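Corora Community Help > Automation at Work > Training and skills

Our skills lab is getting automated suturing in March. What changes for the people who work there?

Asked by benchside_tech

I'm one of the technicians in a surgical skills lab at a company called Calavier. We prep tissue pads, place sutures for the demo sets and run the practice benches for visiting trainees. There are 10 of us. Starting in March a lot of the repetitive stitching moves over to a robotic setup, and I'm thrilled, I've wanted to work near this stuff for years! But some of my coworkers are nervous and I'd like to have something better to tell them than "it'll be fun."

What does a normal day look like once the robot does the stitching? Do your hands get rusty? Does anybody's job title change? Last year we placed 3,410 practice knots by hand between us (we log them for thread orders), so it's a pretty big chunk of the day that goes somewhere else.

3 answers

Answer from gultotwood_lab (marked helpful by 17 people)

Oh, you're going to have a good time. We made the same move at Gultotwood and I still get a kick out of walking in each morning.

The biggest change is where your eyes are. Before, I was bent over my own pad with a needle driver and thought about my next bite and nothing else. Now I spend most of the morning looking at a line of knots up close and deciding if I like it. Are they evenly spaced? Are the tails a sensible length? Is the incision line closed between knots or just held at the knots?
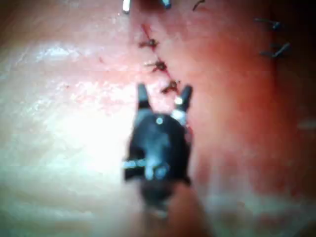 You get picky fast, and I mean that as a good thing. I never looked that hard at my own work, and my hand suturing got better once I started judging somebody else's (or something else's). We keep a paper sheet by each bench and mark every knot pass, redo or talk about it. The "talk about it" column is the best part of the day – people who never used to discuss technique will argue over one knot for ten minutes.

Hands do get rusty if you let them. We each do a short set by hand before lunch, and I'd ask for that time in writing before March. It's much harder to get once the new schedule is printed.

As for titles, two of us became "bench leads," which came with a small raise and a lot of thread inventory. Everyone else kept the same title with different tasks. I'd ask about that early too.

One thing I'd tell your nervous coworkers is that thread handling still takes a lot of attention. When two instruments are working tip to tip over an incision, with slack thread lying across the pad, I want a person watching who knows what a snag looks like before it's a snag. Your experienced people already have that eye.

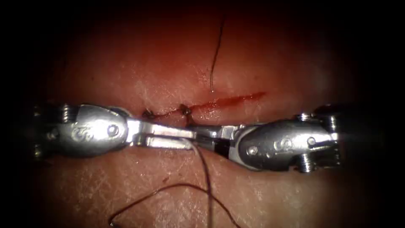 Answer from limsakul_nights

Evening shift at Limsakul here. Agree with most of the above but our rollout was bumpier. The stitching part was fine. The scheduling was a mess for a while, with everybody wanting the morning slots and the evening crew ending up with all the cleanup and pad prep. Rotate it from the start!! Also get the whole crew trained, don't let it be just the two people who are excited about it (sorry, that's probably you). When one of ours went on leave we had a bench sitting idle until she came back.

I do love it though. My wrists feel great and I've learned more about knot security this year than in the five before it.

Answer from papercup88

depends on the lab. ask your manager

Comment from benchside_tech

Thank you both, this is great! I'm bringing the hand practice idea and the rotation to our next staff meeting. And yes, limsakul_nights, the excited person is me. gultotwood_lab, would you mind sharing how your pass/redo sheet is laid out? Ours only has a box for total knots.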